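# Pradik Two-Channel DJ Controller: Nine Months In

I bought the Pradik in November to replace a larger four-channel unit that I was tired of carrying up stairs. I play house and slower disco, mostly in bars, sometimes at private parties, and I record a mix at home every couple of weeks. I paid for it myself at a music store in Canesberg, with a small discount for taking the floor model.

## Build and layout

The body is plastic with a metal top plate. It weighs little enough to carry in a backpack with a laptop and a pair of headphones. The rubber feet are good. I have used it on a folding table next to a subwoofer and it stayed where I put it.

The layout is standard: two decks, a mixer in the middle, eight pads per side, and a browse knob at the top. The jog wheels are on the small side. They turn smoothly and I can nudge a track without overshooting, but scratching on them is not much fun. If you scratch, look at something bigger.

The channel faders are firm and even over their whole travel. The crossfader is looser than I like. There is a curve switch on the front edge, next to the headphone jack, and I leave it on the slow setting.

The EQ knobs are spaced well enough that I can kill the bass on one side and bring it up on the other with two fingers of each hand. On my old unit I kept hitting the filter by mistake. That hasn't happened with the Pradik.

## Sound

The main output is clean and loud. I ran it into a rented PA, into a bar mixer from the early 2000s, and into my own monitors, and I had no hum from any of them. It has balanced outputs on quarter-inch jacks and an RCA pair for the booth. There are no XLR outputs, so buy adapters and keep them in the bag.

Headphone volume is the weak point. In a quiet room it's plenty. Next to a loud monitor I had it all the way up and still had to press one cup against my head. I switched from my 80-ohm pair to a cheaper 32-ohm pair and that mostly solved it.

The microphone input is basic. It has a level knob and one tone knob, and there's no effect on it. Fine for announcing last call.

## Software

It ships with a license for Druris, which I hadn't used before. Moving my library over took an evening. My cue points came across, my playlists came across, and my color tags did not. I had 700 tracks to retag, and I am still not done.

Beat detection in Druris is accurate on anything made with a drum machine. On older disco with a live drummer it drifts, and I had to set the grid by hand on most of those records. Once the grid is set it stays set.

The stem separation works better than I expected on vocals and worse on bass. I use it to pull a vocal over an instrumental for 16 bars or so, and at that length the artifacts don't bother me. It does make the laptop fan run.

I had two crashes, both in the first month and both while analyzing new files in the background during a set. I now analyze everything at home the night before.
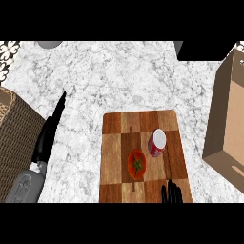

The one update I installed since then changed the screen layout and put the waveforms closer together. There is a setting to move them back under the display menu, and I used it.

## Power and connections

It runs on USB power from the laptop. The pads get a little dimmer that way. There's a socket for a wall adapter, sold separately for 19 dollars, and I'd call that a required purchase if you play for more than two hours. The USB port is the square type, which I prefer because it holds the cable.

## Compared with the Bettencourt

The other one I tried was the Bettencourt, at the same store. It has better jog wheels and a louder headphone amp. It is also wider, heavier, and its pads feel stiff. At 360 dollars the Pradik was the cheaper of the two, and it fits in my bag.

## What I'd change

- More headphone level
- A tighter crossfader
- Wall adapter in the box
- A second USB port, for changeovers with another DJ

I plan to keep it. The left cue button has started to click louder than the right one, though it still responds every time. If it gets worse I'll send it in under warranty and update this page.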